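Trestley Community Help > Phones and Tablets

Phone stays black after sitting in a drawer all summer

Posted by Yabsira Wako

I have a Vostska phone that I stopped using in June. I plugged it in last night at 9 and the screen is still black this morning. No logo, no battery sign. There are 127 photos on it that I never copied anywhere. Is it dead, or should I keep waiting?
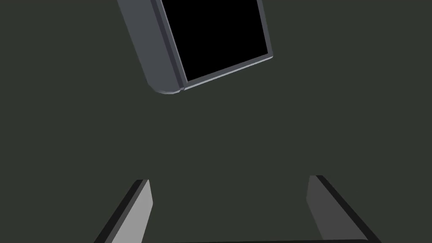 Doina Leka
Leave it on the charger. A battery that has been flat for months can take a long time to wake up. Use a wall plug, not a laptop port, and try a second cable. Mine needed 19 hours. After that, hold the power and volume down buttons together for 30 seconds. If it buzzes or makes a sound but the screen stays dark, the phone is running and the trouble is the display.
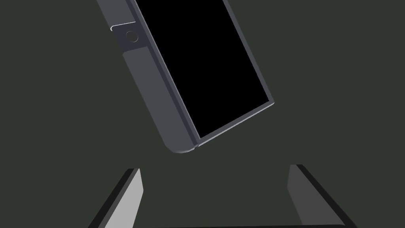
If the display is the trouble, a repair shop can fit a new one and your photos should still be there. Don't agree to a factory reset before they are copied - ask for that in writing. I paid $83 at Ruddock, parts included.

Mulugeta Alemayehu
had same thing, was lint in the charging port. wooden toothpick, phone off, go easy

Tiruwork Bogale
Check whether the photos were backed up before you spend money. Sign in to your account from a computer and look there first. Also, if the back of the phone is swollen, unplug it and don't try to charge it again.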